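From: Quyên Văn
To: Manow authors list
Date: 24/06/2023
Subject: Re: Word limit for short papers

Quang Kim wrote:
> Our paper on small retailers came back from the editorial office as too
> long. The guidelines say 10 pages, but the template gives a different
> figure if you include the appendix. Which one counts? Also, do both
> reviewers have to see the data file before the paper is accepted?

Quang,

The guidelines count. The template is left over from March and will be replaced with the next issue. Tables are inside the 10 pages, references and the appendix are not. If your appendix runs over 30 pages, put it in the Stonurier archive and cite it from the paper.

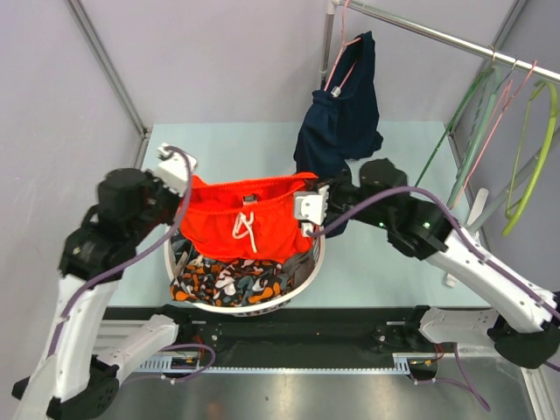

Orange-red shorts held over a white laundry basket.

On the data file - only the handling editor needs it before acceptance. The 2 reviewers can ask for it, and you then have 10 days to send it through the editor with the author names removed. Please check the file properties too. We had 3 submissions this year where the spreadsheet still showed who made it.

The Hjaltadóttir special issue has its own rules and a separate form, so don't use this answer for that one.

Send the shortened version to the same address with the old manuscript number in the subject line. You don't need a new cover letter.

Quyên Văn
Flalwood editorial office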